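I got to Tsehay Ejigu's place on a Saturday with a bag of pastries and a list of questions I mostly didn't use. She'd told me over the phone that her current project was "pretty dull to watch," and I'd believed her, and then I stayed until it was getting dark out.

If you haven't run into her work, Tsehay is the person behind Skedamis, a project that teaches robot arms to pick things up by having people do it first. No lab, no arm bolted to a bench. You carry a two-fingered gripper in your hand with a camera looking down over the fingers, and you go pick up your own stuff. The recordings become the lessons. The idea of collecting data this way isn't hers and she's quick to say so. What's hers is a question about mess, and that's what I'd come to ask her about.

"Everybody tidies," she told me while she looked for a plate. "You hand a person a gripper and ask for 20 minutes in their kitchen, and they wipe the counter first. I did it too! My first set of recordings looks like a furniture catalog. One mug, one sponge, a lot of very clean table."

That first set went into a policy they called Jemstead, and Jemstead was, in her words, a lovely robot for people who own one mug. It did fine on tidy tables. Then she put it in front of a normal dinner table, with the mail and the snacks and somebody's keys, and it would drift over toward the target and just sort of hang there.

"It wasn't grabbing the wrong thing, which I'd expected," she said. "It was stopping. It would get most of the way and hover. I watched so much hovering that month."

So she changed one rule. In the second round, which started in October, the people recording weren't allowed to clear anything away. Whatever was on the table when you sat down stayed on the table. You picked your target, you went in, you closed the fingers, you moved on to the next one. She calls it the leave-it rule, and it takes up a single line in the instructions.
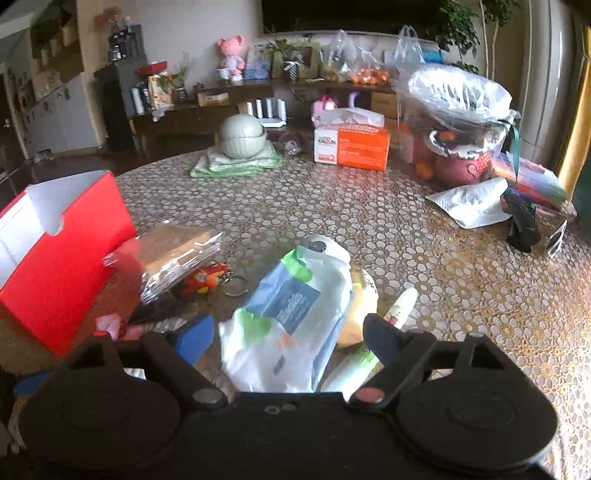

Tsehay Ejigu
Founder and lead researcher, Skedamis

I asked her what makes a table like that hard, besides the obvious fact that there's a lot on it. She got pretty animated here (pastry in hand, crumbs everywhere).

"Okay, so look at the packaging. A crinkly soft package changes shape as soon as you touch it. Clear plastic wrap is shiny, and the shine slides around when the camera moves. And a flowery tablecloth is the worst, I love it, because now you've got hundreds of little edges and none of them is an object. On a plain table the model gets to cheat. It learns that anything that isn't table color is a thing."

I said I'd never thought of a tablecloth as an adversary.

"Oh, it's a terrific one. I'd mail everybody one if I could."

The other half of it is what the fingers themselves do to the view. With the camera sitting over the gripper, the linkages cover up part of the table the whole time, and which part depends on how you're holding it. People who record learn to work with that pretty quickly, she says, without being told. They'll come in from a side, or tilt a little, so the thing they want stays between the fingertips where it can be seen. She wanted the model to pick up that habit as well, and you can't pick it up from a table where there's nothing to hide.

Then we got to the numbers, which I'd been looking forward to, and which she made me write down carefully. The second round came to 1433 recorded grasps. From those she pulled 370 where the target had something touching it on at least one side, and held them up against the tidy recordings. She trained the same model both ways, once on 526 tidy grasps and once on 526 drawn from the leave-it recordings. Same amount of data, same settings, only the mess was different.

And? "The messy one hovered less. A lot less," she said. "It's also better on tidy tables, by a little, and I did not see that coming. I ran it again. Then I had Ranjbar run it without telling them which was which, and it came out the same way."

Ranjbar is the small testing outfit that runs her real-arm trials, and she talks about them the way you'd talk about a very strict piano teacher. They set up the tables and keep score. If the arm brushes a neighbor hard enough to shift it, they mark it as a fail even when the target comes up cleanly. She argued with them about that one for a while.

"I lost," she said. "They were right, too. If it gets your snack and knocks over your water, you're not happy."

I wondered out loud whether the answer was simply to record in the messiest homes she could find. She made a face. Pure chaos has its own trouble – if the target is buried, the person recording starts digging, and then you've got a recording of digging. Useful someday, she thinks, but it's a different skill and it muddied the results when it slipped in. She tossed those out of the comparison. What she wants is an ordinary table, the way it gets by late afternoon, with things next to each other because that's where people put them down.

There's plenty that still doesn't work. Flat pouches are bad. Anything see-through is bad, and a see-through container with more stuff inside it is, she says, "a whole separate paper." The policy also has a weakness for bright colors, and she isn't sure how much of that comes from the people recording, who probably reach for the bright things first themselves. She's planning to hand out a shuffled list of targets next time so they can't play favorites.

She'd also like to stop doing the labeling by hand. Right now she goes through every recording and marks the moment the fingers close, using a homemade tool called Drilero that she showed me on her laptop and then apologized for. It has 2 buttons. One of them, she said, has never worked right, and she's gotten so used to it that she reaches around it without thinking.

Before I left I asked if I could try the gripper, and of course I went straight for the last pastry. It took me three tries. The fingers kept skating off the glaze, and Tsehay, who'd been very patient with me all day, leaned over and told me to come in lower and quit squeezing so early. I got it on the next one and lost most of the icing on the way to the plate.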